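4.2 Collection of the bag-lining demonstrations

The Killent set covers household tasks in which at least one object has no fixed shape. Bag lining was added to it in May, after the first round of towel and sleeve tasks had shown that our policy could follow a cloth edge but lost track of thin film. A garbage bag is a harder case. It is glossy, it folds over itself, and the colour of its inner and outer faces is the same, so the opening must be found from shape and motion alone.

Demonstrations were recorded with two hand-held grippers, one in each hand of the operator, and a head-mounted camera. No robot was used at this stage. Each episode begins with the wastebasket on the table and ends when the operator judges that the bag covers the rim on all sides. We kept 882 episodes after screening. Episodes were dropped if the pose of either gripper was lost for more than 300 ms, or if the bag tore. The position of the basket was changed between episodes, and the operator was free to choose which hand took the bag first. Figure 3 gives a view from the head camera during one episode, with the bag held in the right gripper.

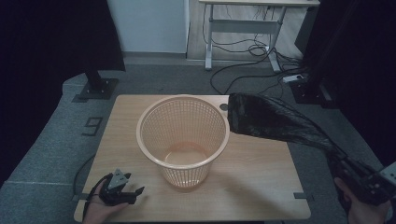

Figure 3. Head-camera view from the bag-lining task. The left gripper is open and the right gripper holds the bag beside the basket.

Screening was done by two of the authors working apart, using the written rules in Appendix B. Where they disagreed, the episode was passed to Mandla Buthelezi, whose decision was final. Most disagreements concerned the end point, as a bag may sit over the rim and still slip once it is let go. We therefore added a short hold to the end of every episode, during which both grippers stay clear of the basket.

Labels were added by hand in Pekodel. The labeller marked four phases: grasp, open, place and fold over. The opening phase was by far the most variable in length, and nearly 17 percent of the kept episodes contain at least one regrasp within it. These regrasps were left in the training data. An earlier version of the policy, trained without them, tended to pull on a closed bag until the time limit was reached.

The head view is useful for finding the rim but often loses the bag opening behind the gripper. For this reason the policy in Section 5 takes the gripper poses as a separate input, following the layout proposed by Rautiainen for the Cuvedness baseline. Both inputs are resampled to a common rate before training.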